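Gelenkgrenzen, Kollisionsmodell oder Kamera? Planer bricht kurz vor dem CPU-Sockel ab

Frage gestellt im Oktober, Bereich: Bewegungsplanung / Wahrnehmung
Schlagworte: zunden, handkamera, kollisionsprüfung, demontage

Hallo zusammen,

wir zerlegen ausgemusterte Desktop-Rechner und planen mit Zunden. Die Posenschätzung kommt von Prakton, einmal aus der festen Ansicht auf den Tisch und einmal aus der Handkamera. Das Anfahren über dem Gehäuse klappt. Sobald der Greifer Richtung Sockel soll, kommt in 70 Prozent der Fälle "no valid path", und zwar auch dann, wenn ich den Arm von Hand problemlos an dieselbe Stelle fahren kann.

Der Hersteller-Support meint, ich solle den Sicherheitsabstand im Planer auf 2 mm setzen und die Samples hochdrehen. Habe ich gemacht. Er rechnet jetzt länger und findet weiterhin nichts. Ich glaube inzwischen nicht mehr, dass der Planer schuld ist, kann es aber nicht belegen.

Im Kollisionsmodell steckt der Tower als offene Kiste, dazu Laufwerkskäfig und Netzteil als Quader. Die graue Aufnahmeplatte links daneben ist als Mesh drin, direkt aus dem CAD.

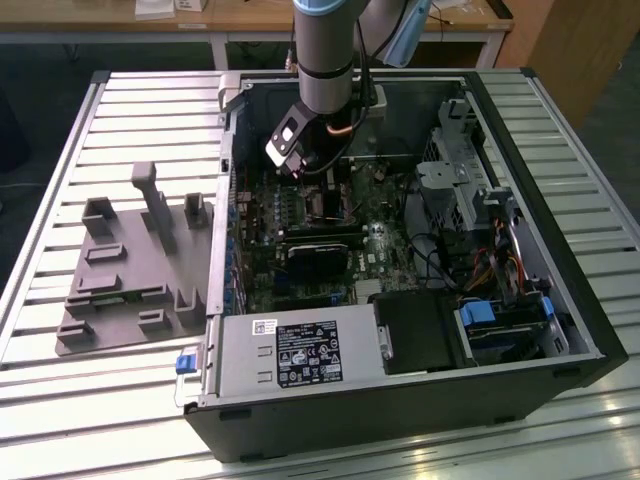
Was ich schon probiert habe

1. Anderen Sampler genommen, gleiches Ergebnis.
2. Aufnahmeplatte aus der Szene gelöscht. Bringt ein paar Treffer mehr, aber nicht reproduzierbar.
3. Hand-Auge-Kalibrierung wiederholt. Restfehler laut Tool sehr klein, was ich dem Tool nur halb abnehme.
4. Zielpose aus der Handkamera statt aus der festen Ansicht. Die springt zwischen zwei Bildern um fast 5 mm, ohne dass sich irgendwas bewegt.

Die Ansicht, aus der Prakton die Sockelpose berechnet:
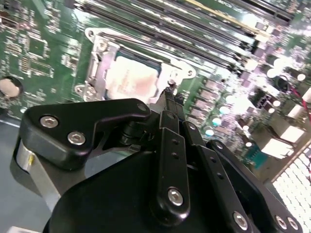
Handkamera über dem Sockel, Bügel und Halterahmen im Blick. Rechts bei den Kondensatoren ist viel überstrahlt.

Hat jemand mit so einem Aufbau stabile Posen hinbekommen? Die Beispielvideos von Zunden zeigen immer nur matte Klötze auf mattem Tisch, daraus lerne ich nichts.

Gruß
Patrício

3 Antworten

Antwort 1 (vom Fragesteller akzeptiert)

Du hast wahrscheinlich zwei Fehler gleichzeitig, deshalb hilft jede Einzelmaßnahme nur ein bisschen.

Erstens die Pose. Der Halterahmen ist blankes Metall und der Heatspreader auch nicht gerade matt. Wenn die Tiefenschätzung dort Punkte erfindet, rutscht das Ziel ein paar Millimeter nach unten und liegt dann im Board. Der Planer meldet völlig korrekt, dass es keinen Weg gibt, nur steht in der Meldung eben nicht, dass das Ziel selbst kollidiert. Lass die Kollisionsprüfung einmal allein auf der Zielpose laufen, ohne Planung. Bei Zunden geht das über den State-Check.

Zweitens das Greifermodell. Die mitgelieferte konvexe Hülle ist nach meiner Erfahrung viel zu dick. Zwischen den schmalen Fingergliedern ist in echt Luft, in der Hülle ist das ein massiver Klumpen. Den kriegst du neben dem Speicher und den Kondensatoren nicht runter, egal wie viele Samples du spendierst. Pack jedes Glied als eigene Kapsel rein.

Zur Pose: Belichtung fest einstellen und so weit runter, dass der Bereich rechts vom Sockel wieder Struktur hat. Und nicht auf den Heatspreader matchen, sondern auf Boardmerkmale, die Speicherbänke geben schöne lange Kanten her. Über mehrere Bilder mitteln kannst du danach immer noch, aber ich würde damit nicht anfangen, sonst mittelst du bloß den Fehler.

Beim kleinen Kalibrierfehler wäre ich ebenfalls misstrauisch. Der wird an den Posen gemessen, mit denen kalibriert wurde. Nimm ein paar andere.

Mawuli Amoah

Kommentar von Patrício: State-Check gemacht, die Zielpose kollidiert tatsächlich, und zwar Greiferhülle gegen Boardebene. Mit Kapseln findet er jetzt meistens einen Weg. Das Springen ist noch da, Belichtung teste ich als Nächstes.

Kommentar von Mawuli Amoah: "Meistens" würde ich erst glauben, wenn du den Rechner zwischendurch mal verschoben hast.

Antwort 2

Nimm Praltadden, das lernt den Griff Ende-zu-Ende, da brauchst du kein Kollisionsmodell mehr. Läuft bei uns super.

Kommentar von Patrício: Auch mit Gehäusewänden drumherum? Und was macht es, wenn ein anderes Board drinliegt?

Kommentar: Das müsste man nachtrainieren. Wir hatten 1262 Demonstrationen, allerdings auf freiliegenden Platinen.

Kommentar von Mawuli Amoah: Dann beantwortet das die Frage nicht. Ohne Kollisionsprüfung würde ich in so einem Blechkasten nichts bewegen lassen.

Antwort 3

Hatte die gleiche Meldung, bei mir waren es vertauschte Einheiten im Mesh (mm statt m). Kann man schnell prüfen, einfach die Aufnahmeplatte in der Szene anzeigen lassen. Wenn sie den halben Raum füllt, weißt du Bescheid – bei dir eher nicht, wenn überhaupt mal ein Pfad gefunden wird. Außerdem nachsehen, ob das Kabel am Arm irgendwo im Modell vorkommt. Bei uns kam es nicht vor, und der Planer hat es fröhlich um den Laufwerkskäfig gewickelt.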